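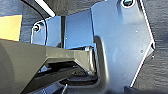 Skultenora Polishing and Refinishing – Frequently Asked Questions

What kinds of metal do you work on?

Stainless steel, aluminum, brass, bronze and copper. We also take mild steel if it is going to be plated or clear coated afterward. We don't take zinc die castings, and we don't take anything that has been chromed unless the chrome has already been stripped. Bivness Plating, two doors down, does stripping and can pass the parts to us directly.

How small or large can a piece be?

The longest piece we can handle is 92 inches. There is no real lower limit, but very small parts go in the tumbler and get a satin or bright finish, with no hand polishing. Sheet thinner than 26 gauge tends to warp from the heat of the wheel, so we ask to see it before we quote.

What is the difference between a No. 4 and a No. 8 finish?

No. 4 is the brushed look you see on most kitchen appliances. The grain runs in one direction and hides small scratches fairly well. No. 8 is a mirror finish. It takes several more steps and shows every fingerprint. For counters and splash panels that get daily use, most people are happier with No. 4.

Can you get scratches out?

Usually. If you can see a scratch but can't feel it with a fingernail, it will almost always come out. If your nail catches in it, we have to take the whole surface down to that depth, and the price goes up. Gouges and pits may need to be welded and ground first. We will tell you before we start.

Will polishing change the size of my part?

A little. Going from a mill finish to a mirror finish removes a thousandth or two of an inch, sometimes more on castings. Tell us about bearing surfaces, threads and press fits when you drop the part off, and we will mask them.

What does it cost?

The minimum charge is $109. That covers up to an hour of bench time. After that we quote by the job. Flat work is cheaper than curved work, and curved work is cheaper than anything with tight inside corners. Photos by email are enough for a rough price, but the firm price comes after we have had the piece in our hands.

How long does it take?

Plan on 8 working days for most jobs. October and the month after it are our busiest, mostly from restaurant orders, and it can run longer then. Rush work is possible if you ask first. There is an extra charge for it.

Do I need to clean the piece before I bring it in?

Please take off grease, loose dirt and any stickers. Leftover adhesive gums up the wheels. Remove hinges, knobs, gaskets and glass. We can do this for you at the bench rate, but we are not responsible for old gaskets that tear.

How do I keep a mirror finish looking good?

Mild dish soap, warm water and a soft cloth. Rinse and dry right away or you will get water spots. Don't use steel wool, scouring powder or anything with bleach in it. For fingerprints on stainless, we sell Jalley cream at the counter. Brass and copper will darken with time unless they are lacquered – see the next question.

Should I have my brass lacquered?

For indoor pieces that don't get handled much, yes. For door handles and rails, lacquer wears through at the touch points and the bare spots darken first, so it looks patchy after a while. Many customers leave those bare and polish them now and then. Lacquer has to be ordered as part of the job and adds two days for curing.

Can you ship my piece back?

Yes, in the lower 48 states. Mirror-finished pieces get a peel-off film and foam on both sides. Leave the film on until the piece is installed, but not for months in the sun, as the glue bakes on. Shipping and insurance are billed at cost.

What if I find a flaw?

Let us know within two weeks of pickup or delivery and bring or send the piece back. If it is our mistake we redo it at no charge.

When is the counter open?

Drop-off and pickup are from 7:30 a.m. to 4 p.m. on weekdays. Use the side door on the alley and ring the bell.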